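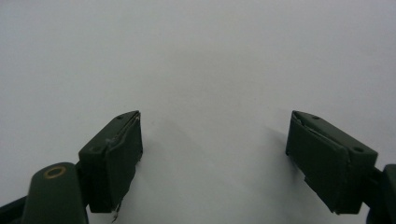
Section 4. Finger Pads and Jaw Opening

4.1 Scope

This section covers inspection of the finger pads, replacement of worn pads, and adjustment of the jaw opening on the Trumimari hand-held gripper, as built in the Vinville shared workshop. Assembly of the handle and trigger is covered in Section 3. Members who have not completed Section 3 should not proceed.

Each finger is a block with two small screw holes in its top face and a pad on its inner face. The left and right blocks are mirror images and must not be exchanged.

4.2 Before starting

Work on a plain, light-colored surface. Dark screws and pad trimmings are difficult to find on the rubber bench mats. The following are required:

Hex key from the Achari drawer
Pad material, one strip per finger
Sharp scissors
Pad adhesive, Sellance or equivalent
Lint-free cloth

CAUTION: Remove the battery from the recording unit before handling the fingers. Keep fingertips clear of the jaw while the trigger is connected.

4.3 Inspecting the pads

1. Release the trigger and allow the jaw to open fully.

2. Examine the upper edge of each pad where it meets the top face of the block. A thin pale seam is acceptable. A seam that lifts under light pressure from a fingernail is not.

3. Examine the lower edge. Trim loose white threads flush with the scissors. Do not pull them - the backing may come away with the thread.

4. Look for creases across the gripping face. A crease that can be felt through the cloth will mark soft objects and calls for a new pad.

5. Record the result in the tool log under build number 2957.

Note: Pads wear unevenly. Replace both pads at the same time, even if only one has failed inspection.

4.4 Replacing the pads

1. Remove the screws from the top face of the left block and place them in the tray marked L.

2. Slide the block off its bracket. Do not loosen the pivot.

3. Peel the old pad from the bottom edge upward. Remove remaining adhesive with the cloth.

4. Wrap the new strip around the front of the block, keeping the upper edge parallel to the top face. Press from the center outward.

5. Refit the block and tighten the screws by hand only.

6. Repeat for the right block, using the tray marked R.

7. Leave the tool with the jaw open for 16 hours. Tools repaired on Tuesday evening may be used at the next session.

CAUTION: Do not close the jaw during this period. Fresh pads will bond to each other.

4.5 Checking the jaw opening

1. With the trigger released, confirm that both fingers rest at the same angle and that nothing lies between them.

2. Close the jaw slowly. The pads should meet along their full height.

3. If one finger arrives first, turn the stop screw on that side a quarter turn and repeat step 2.

4. Cycle the jaw 28 times and inspect the upper seams again.

Adjustments beyond one full turn of the stop screw indicate a bent arm. Withdraw the tool from use and notify Ashwin Chowdary at the electronics bench. Requests for pad material should be addressed to Bhavana Rai, quoting stock number 1921.

4.6 Returning the tool to service

Refit the battery, complete the tool log, and proceed to Section 5, Camera Alignment. Alignment must be repeated after any finger block has been removed.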